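The kit came in August, in a Plosham box, with a Gritance sticker over the Plosham logo and a manual that called the company Ashworth. Dale took this as a sign of a healthy supply chain. Padmavathi Reddy took it as a sign that they should have kept the receipt.

"It folds laundry," Dale said.

"It says it can be taught to fold laundry."

"Same thing."

She had taught seventh grade for years and did not think it was the same thing. But the garage was half his, and so was the savings account, and the savings account was now lighter by 800 dollars. She read the manual at the kitchen table while he looked for the small screwdrivers. Page one promised a home free of chores. Page two was a list of chores: tighten this, charge that, wipe the finger pads with a dry cloth, do not leave the unit near soup.

The arms themselves were sold separately. She found this on page nine.

"Separately," she said.

"They're on back order. You start with the grippers. You hold them yourself and fold things, and it learns from you. By the time the arms ship, it already knows."

"So right now, to fold a shirt with the robot, I fold the shirt."

"With the grippers."

"And how many shirts before it knows?"

Dale had been hoping she would not get to page eleven. The manual recommended nearly 3,000 folds. It said this in a friendly typeface.

They built the first gripper on the workbench, between the paint cans and the bread machine he had also believed in. It went together badly. The left finger closed before the right one, like a person winking, and Dale had to take the pivot out and flip it. He dropped a pin and they both got down on the concrete with a flashlight. She was the one who found it, under the freezer, along with a key neither of them recognized. The second gripper took less time and more swearing.

"Feel that," he said, and handed them to her. "Feel how smooth."

She opened and closed them. They were smooth, she would give him that. They were also heavier than hands, and she already had hands.

A man named Wundholm ran the owners' message board. Dale read his posts aloud at dinner. Wundholm was at fold 2,000-something and reported that his towels were "close." He had been reporting this since spring. Another owner asked whether anyone had received arms yet, and the thread was locked.

"Somebody has to be early," Dale said.

"Early for what?"

He didn't answer that -- he was cutting his chicken into small, equal squares, the way he did when he was working out a budget. She thought about the bread machine. It had made two loaves. She remembered the second one as pretty good, and it annoyed her that she did.

After the dishes she carried the basket upstairs herself. Dale came behind her with the grippers under one arm and the manual open to the page on garments, and he cleared a place on the bed.

"You first," he said. "It should learn from someone who's good at it."

It was a cheap compliment and she knew exactly what he was doing. She held out her hands for the grippers anyway. "Ten minutes," she said. "Then I'm doing the rest like a person, and you're writing to them about the arms."
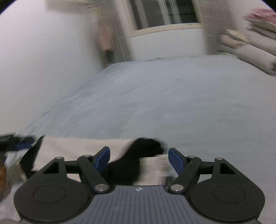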